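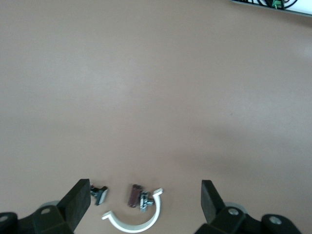 Zoltach wrote: Are you saving the joint angles from the leader arm or from the arm that does the work? I had the same trouble until I checked that.

Original question, posted by Drikcombe
Teaching small part pickup by remote control, replay stops short
I drive the arm by hand with a leader arm and record each run. The parts are small: a white U-shaped plastic piece, a maroon block and a couple of bits of metal hardware. I have 927 runs saved. When I play one back, the fingers close too early and a little high. Driving it live is fine.

Answer 1 (5 votes)
Probably a time offset. If the camera and the joint log start at different moments, the trained version learns to close early. Stamp both from the same clock. Also throw out runs where you paused to think, it copies the pauses.
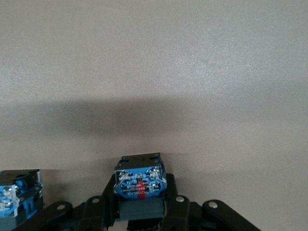
Gripper servos and links, wall behind

Answer 2 (3 votes)
Check for play in the finger links before you record more. Move the fingers by hand with the power off - if there is slack, the saved position and the real one won't match. Then redo the zero point. I threw away some 1327 runs over this.

Answer 3 (0 votes)
just slow it down

Comment from Drikcombe
I was saving the leader arm. Switched to the other one and the height is better. Still closes early, will try the clock next.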